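# Survey Results from the Stougaard Earthworks

The second season of survey at the Stougaard earthworks closed in September, and the results are now ready to be shared with readers of this blog. The site lies on the ridge between Gotel and the Sirel river. It was long recorded on local maps as a farm boundary. Test trenches have shown that it was a military position, dug in haste and held through at least one winter.

The main trench runs for 745 meters along the crest. Its walls were lined with split timber, much of which survives in the wet clay at the northern end. A total of 98 objects were recorded this season, including buttons, tent pegs, two mess tins and a small brass whistle. Buttons account for 33 of that number.
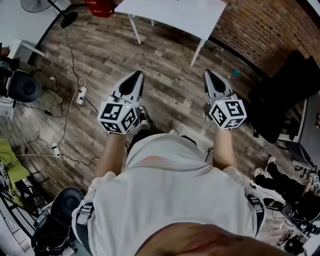
The southern end has suffered more. Plowing has removed the upper layers, and only the base of the trench remains. A short branch line, 44 meters in length, turns east toward the old Radora road and ends at a square pit. The purpose of this pit has not been established. A storage use is considered likely, as no hearth or bedding was recorded there.

Parish records at Gotel mention soldiers quartered in the village but say nothing of the ridge. A fuller reading of the Radora land registers is planned for the winter, with particular attention to claims for damaged fields.

Visitors are reminded that the site stands on private land. Metal detecting is not permitted. The footpath from Sirel bridge remains open and passes within view of the northern section.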